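Skellar Community Boards > Home and Garden > Bedroom

Washing a wool underlay - am I about to ruin it?

tutik_tam
04/06/2021
Hi all, long time reader, first time starting a thread. I've got a wool underlay (the fleecy kind with elastic at the corners) that came from the Ersoy shop when they were closing down the Drullaren store. Paid 200 for it, which was a lot for me, and I've loved it to bits for 4 winters. It's now a bit flat in the middle and, well, it smells like it's had 4 winters of me on it.

The label has faded to nothing. I think it said machine washable but I wouldn't swear to it in court. Has anyone washed one of these at home without it coming out the size of a bath mat?

mossy_verandah
Yes, heaps of times. Wool cycle, cold, proper wool wash and not the everyday stuff. Dry it flat over two clothes airers in the shade. Takes forever but mine has come up beautifully every time. Do NOT put it in the dryer, not even for a minute to "finish it off". Ask me how I know.

gumboot_gal
Second the wool wash. I'd check the weight first though. Ours is a king and soaking wet it was so heavy the washer started walking across the laundry floor.

flatwhite55
I'm going to be the grump and say don't wash it at all. Wool doesn't need it. Hang it out on a dry breezy day, give it a good beating, spot clean the marks with a damp cloth and bring it in before the dew. My mum had the same underlay on her bed my whole childhood and I don't reckon it ever saw the inside of a machine.

mossy_verandah
With respect to your mum, that's a lot of dead skin.

flatwhite55
Ha, fair enough. But every wash felts it a bit more and that's why they go flat. Your call.

tutik_tam
Okay, this is both helpful and terrifying. It's a queen, so not quite as bad as gumboot_gal's, and my machine is only a 7 kilo front loader. I started stripping the bed this arvo anyway, so I'm sort of committed now.

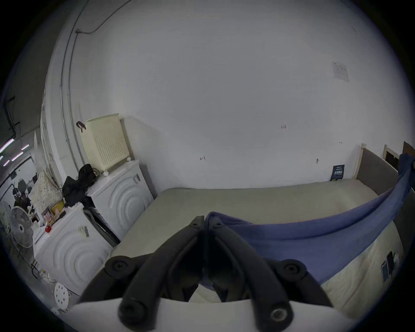

Sleeping bag tonight if it comes to that. I'm leaning towards washing it, but flatwhite55 has got in my head about the felting. Is a laundromat with one of the big machines a better idea? Or just a bigger chance for me to get the settings wrong in front of strangers?

paddock_pete wrote back that the laundromat is the way to go, provided you can find one where the machines let you choose cold. The ones near me are warm or hot and that's your lot, and warm plus a lot of tumbling is how you make felt. If it fits in your front loader without being jammed in, I'd stay home. You want to be able to get your arm in on top of it.

gumboot_gal
Is that you quoting yourself Pete?

paddock_pete
I pasted it from the old wool thread where I said the same thing, and the board put that bit at the top. Leave me alone.

lemon_myrtle
Nobody's mentioned the bath! I do mine in the bath with cold water and wool wash, just push it up and down, let the water out, rinse, then roll it in old towels and stand on it. It's a workout and you'll get wet to the elbows, but there's no agitation to speak of. I'm in a unit with a tiny washer so it was that or nothing.

mossy_verandah
Getting it out of the bath is the bit that does my back in. You need a second person, or a very patient afternoon.

flatwhite55
The bath I could live with, I suppose. If you must.

One more thing - while the bed's stripped, give the mattress a slow vacuum with the upholstery attachment and a sprinkle of bicarb. Leave the bicarb on for a few hours if you can. And leave the window open!

tutik_tam
Right, bath it is. I tried it in the front loader and I could get my hand in but definitely not my arm, so thanks Pete. Bicarb is going on now. I've got four old beach towels and a lot of nerves.

gumboot_gal
Good luck! Pull it back into shape while it's damp, especially the corners. The elastic always makes mine dry crooked.

lemon_myrtle
And start early in the day. Mine took two full days to dry last June, and I had it near the heater for half of that.

tutik_tam
Two days!! Okay. Sleeping bag tomorrow night as well then.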